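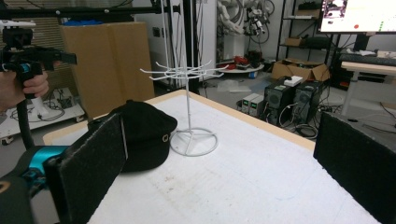
A black baseball cap and a wire hat stand.

I went to see the owner of Bonsu Hats with a cap in my bag that I was too embarrassed to take out. It had been my favorite for years and it looked it: a salty white line across the front, a brim with a kink in it, a sweatband the color of old tea. An hour and a half later it was on the counter with everything else and I was getting a lecture, a very cheerful one, on what I should have been doing with it all along.

Bonsu is at 823 Pomine Street in Wedham, between a shoe repair place and a bakery, and if you haven't been in, please go. The owner repairs, cleans and reshapes hats of every kind, and sells a few. She asked me to leave her name out of this ("put the shop's name, the shop does the work") and then talked with hardly a break, which was a joy, because she knows so much and loves all of it.

She came to hats by way of costumes. Her first real job was in the wardrobe department of a touring theater company, where she was put in charge of headwear on the second day. "The person who had been doing it was leaving on the Friday. She showed me how to steam a brim and how to sew in a band, and she gave me her kettle. I still have the kettle. It leaks now, but I can't throw it out."

What she loved right away was how quickly a hat responds. "A coat takes forever. You unpick it, you press it, you wait, you hate it. A felt hat, you put steam on it and in a minute it's soft as dough and you can push the crown wherever you want. Then it cools and it stays there! I thought that was the best thing I had ever seen. I still kind of do."

After seven seasons on the road she wanted to sleep in the same bed every night, and she moved back to Wedham. The shop began as a table at the weekend market, where she brushed and steamed hats while their owners went off to buy vegetables. People would come back and not recognize what they'd left. One man, she said, walked past his own fedora twice.

These days most of what comes over the counter is far more ordinary than a fedora. It's ball caps, and she is delighted about that. "People apologize when they bring me a cap. They say, I know it's only a cap. But that's the one they wear! They've got a nice hat in a box at home that they put on for weddings, and then they've got this thing they've had on their head every day since college. Of course that's the one I want to fix."

So how do you clean one? I asked for myself, obviously, and she could tell. Cool water, she said, a little dish soap, and a soft toothbrush for the sweatband. Let the band soak first and leave the crown alone until you see how much comes out of it. Press the water out with a towel, never wring. Then stuff it with something round and let it dry in its own time, away from the heater. She is firm about the heater. She is even firmer about dishwashers.

"Everybody's uncle has put a cap in the dishwasher," she said. "And sometimes it comes out fine, so he tells the whole family. Then I get the other ones."

The trouble is the brim. In newer caps the stiffener is generally plastic and can take a bath, but in plenty of older ones it's cardboard, and once that gets soaked through it goes to mush inside the cloth. Her test is to flick the underside with a fingernail. Cardboard gives a dull, hollow sound, and plastic is sharper. She made me close my eyes and guess, several times over, on caps from the repair shelf. I was terrible at it to begin with and then I started to get it, and I have been flicking the caps of friends and relatives ever since.

If the cardboard has gone, it can be replaced. She opens the seam at the edge of the brim, slides out what's left, cuts a new piece to match and sews it up again through the old needle holes. It's slow work and she does it in the morning with the radio off. The thread is a whole subject of its own. She buys hers on big cones from Rilteseck, a small mill that still makes a faded navy she can't find anywhere else. "New navy on an old cap looks like a scar. This stuff looks like it's been to the beach for ten summers. When they told me they might drop it I ordered so much that I had to put a shelf up."

We got on to storage, another topic that lights her up. Felt hats should rest upside down on the crown, or hang on something wide and rounded. Straw wants air and hates a hot attic. Caps she's easygoing about, with one exception: please don't fold one crown into another and cram the stack in a drawer. "You're making a crease in the front panel every single day. Then you come and ask me how to get the crease out." She will get it out, too, with the kettle's younger replacement, but she'd prefer you hung the thing up.

The busy time is the start of winter. In November the wool comes out of closets all over town and half of it has been visited by moths. She darns small holes with fibers shaved from the inside of the same hat, worked in with a fine barbed needle until I, at least, couldn't find the spot. I held a gray felt up to the window and turned it around and around. She let me look for a good long while before she showed me, and she was grinning the whole time.

Was there anything she wouldn't take on? She thought about it. Hats that have been painted, usually. Anything a dog has had for longer than an afternoon. And she once turned down $200 to cut an old top hat into a clock. "I told him, bring me the clock and I'll make it a hat."

She'd like to start teaching, maybe a few evenings in the spring, with everyone bringing something they've given up on. There's no schedule yet, but there's a sheet by the register where you can put your name down, and mine is on it.

As for my cap, she flicked it (plastic, I'd guessed right), soaked the band in a bowl while we talked, and steamed the kink out of the brim over her fist. The salt line needed a second wash, so I had to leave it with her. I walked home bareheaded in the cold and stopped at the bakery on the way.

Bonsu Hats, 823 Pomine Street, Wedham. Closed Mondays. Ring the bell if she's in the back.

Posted December 21, 2021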